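Suha Geagea inherited the Dirkance Hotel in July, along with its thirteen rooms, its eight remaining keys and a guest in room 3 who had stopped paying during her uncle's lifetime and saw no reason to start again out of grief.

"Your uncle and I had an understanding," said Mr. Abreu, over a breakfast he had ordered in her name.

"What was it?"

"That I would stay and he would complain."

She went through the ledgers that night. Under Abreu her uncle had written the same word, month after month, for twenty years: pending. In the margins he had added remarks. Coughs on purpose. Owns one good hat. Beat me at cards again, will evict in spring.
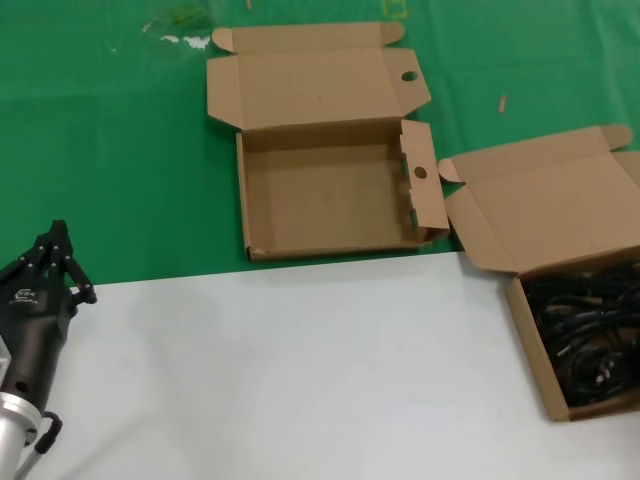 A black hand on a silver wrist.

Spring had evidently been busy. Suha typed up a notice, gave it a firm heading, and carried it upstairs in an envelope from the Plevine Savings Bank, the only stationery the hotel had left. Abreu opened the door wearing the good hat.

"Ah," he said, looking at the envelope. "He used to bring those too. I have a drawer."

He did have a drawer. It was full, and very neatly kept. He made room for hers at the front, then moved a stack of newspapers off the second chair and began to shuffle.

"Your uncle cheated," he said. "I mention it in case it runs in the family."

Suha sat down. It ran in the family, but by midnight she still owed him the use of room 4.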